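Gotelside Store Alarm and Incident Recorder
Set-Up Guide, Section 4: Hold-Up Button, Recording and Police Handover

Before you start

Read this section even if a dealer told you the kit works straight out of the box. It powers up straight out of the box. Whether it will help anyone after a robbery depends on the settings below, and the factory ones were picked to make the demo look good.

This section covers the hold-up button, the video overlap, the alert list and the export file you hand to an officer. Door contacts and glass sensors are in Section 3.

CAUTION: The hold-up button does not stop a robbery. Staff should press it only when they can do so without being noticed, and that may mean after the person has left. If anyone in your company has told cashiers to press it "no matter what," correct that today, in writing.

4.1 Placing the hold-up button

1. Pick a spot the cashier can reach with either hand while standing normally. Under the counter lip is the usual choice. It is also where anyone who has robbed a store before will expect it, so try the knee-height position first.
2. Hold the button in place with the supplied tape for one full working week. Do not drill yet.
3. At the end of the week, read the false press log (Menu, History, Button). Move the button if you find presses you can't explain. Mop handles and stock crates are the common causes.
4. Fix the button with the two short screws. The long screws in the same bag belong to the wall bracket and will go through a thin counter.
5. Press and hold until the receiver's status light changes from steady to slow blink. There is no sound, by design.

Note: The box says the button works "anywhere on the premises." Test it from every spot where you plan to use it, with the doors closed and the coolers running. Ingeborg Fankhauser, who revised this section, lost the signal behind a walk-in cooler in a store smaller than most gas stations.

4.2 Setting the overlap

The recorder saves video from before the button was pressed as well as after. The earlier part is called the overlap.

1. Go to Menu, Recording, Overlap.
2. Change the setting from 4 minutes to 7 minutes. The shorter setting saves disk space. It can also lose the part where a person walks in, looks over the store and picks a register.
3. Go to Menu, Recording, After Press, and choose Until Stopped. The other choices end the recording on a timer, whatever is still going on.
4. Save, then restart the recorder. The screen will tell you no restart is needed. Restart it anyway and check that the new values are still there.

CAUTION: "Smart Motion" is turned on at the factory. It drops video when the software decides nothing is moving. A person standing still with their hands up may count as nothing moving. Turn Smart Motion off for every camera that covers a register or a door.

4.3 The alert list

1. Enter your monitoring company's number first. If you have no monitoring contract, leave the first line blank. Do not enter 911. The dialer plays a recorded message, and many areas will not accept a recorded call.
2. Add up to 3 people who will answer their phones. A district manager who turns the phone off at dinner is not on your alert list in any useful sense.
3. Set a spoken safe word for each person. Avoid the store name, the street and the name of anybody's dog.
4. Send a test alert on a Monday morning and another late in the evening. Write down who replied and how long it took.

Note: The Rundby phone app shows a green check mark when an alert is sent. The check mark means the message left the server. It doesn't mean that anyone received it, read it or is on the way. Ask people to reply.

Check with your city before going live. Some cities want an alarm permit and charge for false calls, and the starter card in the box says nothing on the subject.

4.4 Camera aim for description

Sales sheets talk about resolution. Height and light matter more. A sharp picture of the top of a baseball cap won't help an investigator much.

1. Put one camera at face height beside the exit, aimed into the store. People tend to look up at the door as they leave.
2. Fix the height strip to the door frame, measuring from the finished floor and not from the mat.
3. Walk out through the door at the brightest hour of the day and play it back. If your face is a dark shape, turn on backlight correction or move the camera.
4. Repeat after dark with the store lights as you usually have them.
5. Have a coworker who hasn't seen the test watch the clip and describe your clothes. If they get the jacket color wrong, so will a witness working from the same video. Night mode often turns dark blue to black and red to gray.

The "AI weapon alert" in the Campos add-on pack is not covered here. We have seen it miss a prop held in plain view and sound off at an umbrella. Leave it off until you have tested it in your own store, and don't let it take the place of the button.

4.5 Saving and handing over video

Do this practice run once before you need it. Every person who closes the store should be able to do it without phoning anybody.

1. Plug a blank USB drive into the front port. The rear port is for updates only.
2. Go to Menu, Export, By Event, and select the event.
3. Choose Original Format and tick Include Player. A detective's computer may not open the file without the player.
4. Compare the recorder's clock with a phone and write the difference on the handover sheet, even if it is small. Recorder clocks drift, and the "automatic time" setting only works if the recorder is online.
5. Play the exported copy on another computer from start to finish. "Export complete" on the screen tells you that the copying ended. It doesn't tell you that the file plays.
6. Write down the officer's name, the report number and the time you handed over the drive.
7. Lock the event (Menu, Export, Lock) so it isn't recorded over. Locked events stay on the disk until an administrator releases them.

CAUTION: Do not post the clip online before speaking to the investigating officer. Do not film the monitor with a phone and hand that over in place of the export.

4.6 If something does not work

Status light stays steady after a press: Replace the button battery, then pair again. The battery meter in the app has been known to read full on a dead battery.

Event missing from the list: Search by time instead of by event. The video may be there without its tag.

Exported file has no picture: Export again with Smart Motion off and a different USB drive.

Alerts reach one person only: Remove that person, save, and add everyone again in a single session. We don't have a better fix at present.

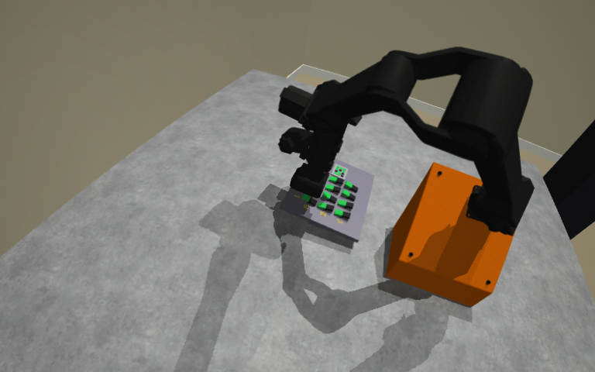
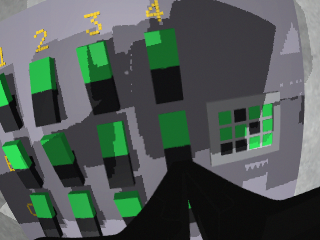
Fig. 4-2. Computer-rendered views. First: black arm and orange box. Second: panel with green and black blocks and numbered columns.

Section 5 covers user accounts and passwords. Change the administrator password before you go on to it.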